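Last updated in March. Applies to household medicines only, not to sharps or liquids.

# How to sort a bin of mixed pill bottles

Most homes end up with one container where every bottle goes: the prescription from last winter, three kinds of pain reliever, vitamins that came as a gift. Sorting it takes less than an hour. These steps were first written for the Brultlow household storage pages and have been revised after reader mail.

## What you need

- A cleared table with good light
- A shallow tray or a dinner plate
- A marker and masking tape
- Two zip bags, one marked KEEP and one marked OUT
- A pair of disposable gloves if you expect loose pills

Wash and dry your hands first. Keep children and pets out of the room until the last bottle is capped.

## Step 1: Look before you lift

Set the bin on the table and look into it from above. Check for loose pills and open bottles. If you tip the bin out at this point, anything loose will roll, and you will lose track of which bottle it was lying next to.

Pick up loose caps and put them on the plate. Then pick up the loose pills and put them on the plate too, away from the caps. Do not put a loose pill back into a bottle because the color looks right. Many yellow tablets look alike, and so do most white ones.
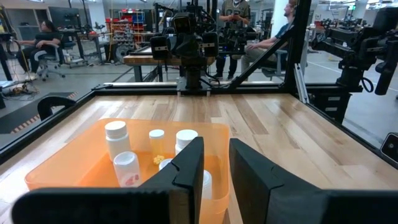
*Bottles in an orange bin, with a cap and a few yellow pills at the bottom.*

## Step 2: Take the bottles out one at a time

Start with the small bottles near the front and leave the tall ones for last. Hold each bottle by its sides, not by the cap. Stand them in a row with the labels facing you.

If a bottle has no cap, try the caps on the plate. A cap that turns but does not lock is the wrong one. Tape the bottle shut for now and mark it OPEN.

## Step 3: Read every label

Check the name, the strength and the expiration date. Sort into these groups:

1. In date and in use
2. In date, not in use
3. Expired
4. No label, or a label you can't read

Groups 3 and 4 go in the OUT bag, along with the loose pills. For group 2, ask your pharmacist if it is a prescription. A leftover prescription should not be kept for someone else.

## Step 4: Clean the bin

Wipe out the dust with a damp paper towel, then wash with dish soap and let it air dry completely. A see-through bin is worth keeping, as you can check the bottom without emptying it. The Korletey 152 fits a standard kitchen shelf and holds 2 rows of small bottles.

## Step 5: Put back what stays

Tall bottles go at the back, short ones in front, labels out. Store the bin somewhere dry, high up and preferably locked. A bathroom cabinet gets too damp.

Take the OUT bag to a pharmacy take-back box. In Lorkirport, the drop box is inside the Gotov pharmacy, next to the pickup counter.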